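Cahier d'atelier Dutdale, octobre
Entrée 75, poste à deux bras

Repris le travail sur la manipulation des imprimés. Le fonds Jayasinghe (catalogues et annuaires, les plus anciens de 1977) passera par ce poste si on arrive à un rythme correct. Pour l'instant Lies Van den Broek garde la préparation et le contrôle, le reste de l'équipe tourne sur le scan manuel.

Bras et imprimés sur le quadrillage :

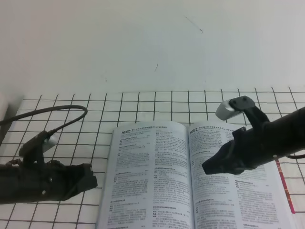
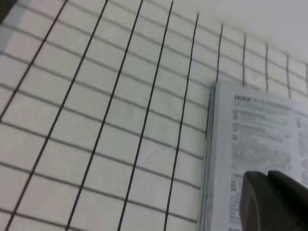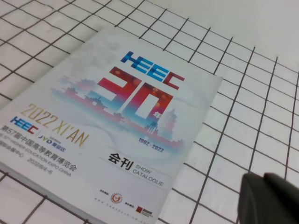 Discussion avec Lies sur les tâches. Avant, une personne faisait tout sur un volume : sortie du carton, tournage des pages, relecture, remise en boîte. Dans le plan d'Ondska, il lui reste la sortie, la surveillance et la relecture. Lies trouve la surveillance plus fatigante que le tournage, surtout l'après-midi. Elle demande des tranches de 20 minutes devant le poste, puis un changement. À essayer dès la prochaine série.

Autre point : les fiches de poste parlent toujours d'« opérateur de numérisation ». Pomen veut les réécrire sans nous consulter. J'ai demandé que deux collègues du scan relisent le texte avant signature. Pas de réponse.

Dos collés et papiers fins : on reste à la main jusqu'à nouvel ordre. Noter dans le registre qui décide de l'arrêt quand une page accroche. À mon avis la personne au poste, sans passer par le chef d'équipe.

À faire : déplacer le bouton d'arrêt côté gauche (Lies est gauchère), imprimer la consigne, commander des gants coton.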